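Minutes, Stuststead Rovers general meeting
February 1, 2024, upstairs room at the clubhouse

Taken by me, Haruto Kudo, for the third time running. If I got your point wrong, shout at me before the next one and I'll fix it. I write these the way I talk, so sorry in advance to anyone who likes their minutes stiff!

**Who came**

We had 35 members signed in, which is our best turnout since the league told us we might get moved to the Sunday division. Apologies came in from the under-14 coaches (they had a makeup game at Tristlow) and from our goalkeeping coach, who is still on crutches.

**Last meeting's minutes**

Passed with one change. I had written that the November friendly against Lemau finished 3-1. It was 3-2, and three separate people wrote to tell me so.

**1. Who runs the first team until summer**

No surprise that this took up most of the night. With the head coach's job open since the holidays, our two assistants have been sharing it, one on Tuesdays and the other on Thursdays, and both of them on game day. The players who spoke said training has been good but that the halftime talks have gotten long (I timed one against Wan Athletic and the referee had to come knock on the door).

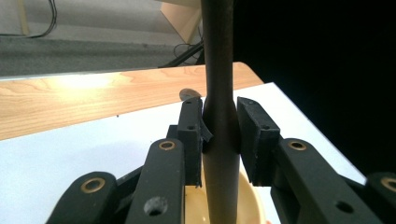
Three ideas were put on the table. We could keep the two assistants as they are until the last game, pick one of them as acting head coach, or advertise right now and hope to get somebody in by spring. I was leaning toward advertising when I walked in, and I changed my mind halfway through. The captain made a good case that a new person coming in with nine games left wouldn't have time to do much beyond learn names.

The vote was clear enough for a show of hands. The assistants carry on together, but one of them has the final word on the lineup each week, and they'll swap at the end of the month. We advertise the job after the last home game. I'm drafting the ad and would love a hand with it, especially the bit about pay, where we have to be very careful not to sound richer than we are.

Somebody asked if members get to meet the finalists. I said I'd like that a lot, and the board members present said they'd talk about it and come back with an answer in writing.

**2. The field and the drainage**

The near corner by the parking lot is still a swamp. We've lost two home games to it this season and had to play one on the high school turf, where we paid for the lights as well as the hour. The quote for digging out the old drain and laying a new one came in at $2,000, and that covers the labor if we put the topsoil back ourselves.

I've walked that corner more than I care to admit, and I don't think sand is going to get us through another winter. We tried sand. The sand left.
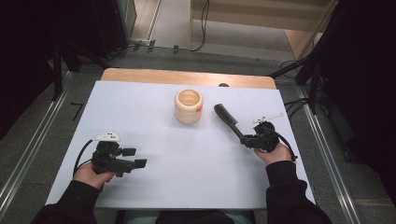 Agreed to go ahead, with the work to start once the first team's home schedule is done. The youth sides will need to use the far field for two weekends, so parents, please look for the revised times before you load up the car. We also agreed to rope off the corner between now and then. Last Saturday's linesman lost a shoe in it.

There was some back and forth about whether to move the near goal up a few yards for the small-sided games. The under-10 coach is going to try it for one session and report back.

**3. Money from the gate and the snack bar**

Gate has been decent. Our best crowd was 168 for the home game with Tristlow, with help from the sunshine and the fact that half their town seems to own a minivan. A normal Saturday is nowhere near that, of course. The snack bar keeps selling out of hot chocolate before halftime, so we're doubling the order and dropping the fruit cups, which I will personally miss.

Season passes stay at $42 for next year. I know a couple of you wanted to push it up a little and I get why, but we had members join this fall precisely on that price, and I'd rather see them again than squeeze them. The motion to hold it passed with two against. 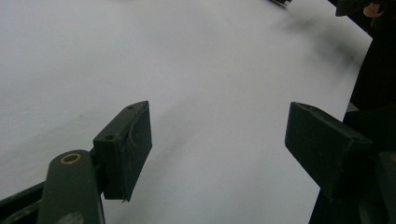

Can a family that joins halfway through the season pay a reduced price?

They can, starting with the next home game: half price on the pass, and it's good for every home game that's left, cup games included. You need to sign up at the gate table, and the kids don't need a pass of their own if they're in one of our youth teams.

**4. Away travel**

The long one is Lemau, and last year we went up in nine cars and arrived in what felt like nine different hours. Our left back missed the warmup and most of the first half. This time we're booking a bus. It holds about 50, the players and coaches ride free, and supporters can have whatever seats are left for the cost of gas and the driver.

The bus leaves the clubhouse at 8:15 in the morning. Please don't make me stand in the aisle doing a head count at 8:30 again! If you want a seat, write your name on the sheet by the trophy case, and put a phone number next to it that you really do answer.

We had a short discussion about music on the bus. No decision reached.

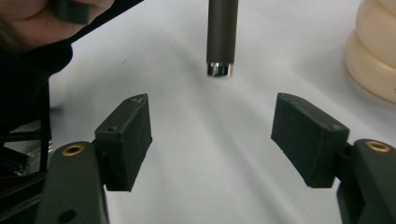

For the Wan Athletic game we'll stick with carpools, as it's only twenty minutes down the road. Their parking is tight, so fill up the cars where you can and use the lot behind the feed store. They've asked us to keep off the grass by the entrance, and after what happened to it last year I think that's fair.

**5. Anything else**

- The women's team needs two more players, any position, any level. They train on Mondays at seven. My sister-in-law joined in the fall and now won't stop talking about pressing triggers.
- Lost property is overflowing. Unclaimed shin guards go in the loaner bin after the next home game.
- Awards night is booked at the clubhouse. Nomination forms come out with the next newsletter, and you may not nominate yourself for clubman or clubwoman of the year. You know who you are.
- The scoreboard remote is missing. Check your coat pockets.

**Things people said they would do**

- Me: draft the coaching ad, book the bus, order more hot chocolate.
- Assistant coaches: settle who has the final word first and tell the squad by the next training session.
- Under-10 coach: try the moved goal and report back.
- Board: written answer on members meeting the finalists.

We wrapped up at 9:20. Next meeting is in the same room, and there will be chairs for everyone if the under-12s bring back the ones they borrowed.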